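Diary / Home & Money / Keeping House
4 min read
Print this entry | E-mail this entry

Monday, early

Woke up before six and lay there arguing in my head with the Clurkano people. Their decluttering plan costs $173 and lasts 12 weeks, and I'm in week two, so I have some standing to complain. The idea is that every object you own gets a color. Yellow for daily, orange for sometimes, red for "release." You sort, you breathe, you send the red stuff away. I paid for this in September, a month when I will believe anything.
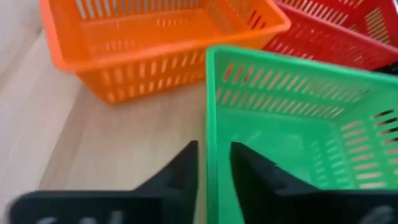

Shireen Potgieter

My trouble is with orange. Everything I own is sometimes. The fondue forks are sometimes. So is the sewing machine, and the box of Moncrieff road maps, and the good coat that fits if I don't button it. By Saturday night the orange pile had spread down the hall and I had put exactly two things in red, one of them a phone charger I then took back.

The workbook claims the average home holds 3,106 items. Who went around counting? Is a box of staples one item or a thousand? I wrote to ask and got a cheerful reply telling me to "trust the number." I don't trust the number. It looks to me like somebody picked it because it doesn't end in a zero.

Called my sister in Sanitby at lunch. She did the Cerkura method last year, the one where you empty a whole room onto the lawn, and she swears it changed her life. I asked if she could find her passport. Long silence – then she said that was a separate issue. 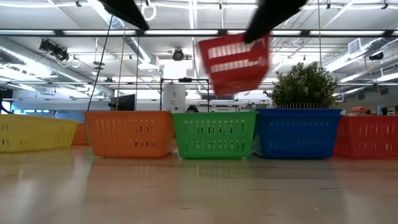

Yellow, orange, red.

She did say one thing I keep chewing on. She thinks I like the stuff fine and just hate being told. Could be. I've thrown out bags of things on my own with no trouble at all, usually in a bad mood and with the radio on. Put a coach and a color chart in front of me and suddenly I'm defending a gravy boat.

4:30 p.m. Did the kitchen drawer, no chart. Out went nearly all the takeout menus, the dead batteries and a key to a door I can't name. Kept the corn holders. It took less time than the week two video, and I noticed the video spends a good part of its length selling week 13, a thing I was never told existed.

Refund window closes Friday. Need to find the receipt, probably in orange.

Print this entry | E-mail this entry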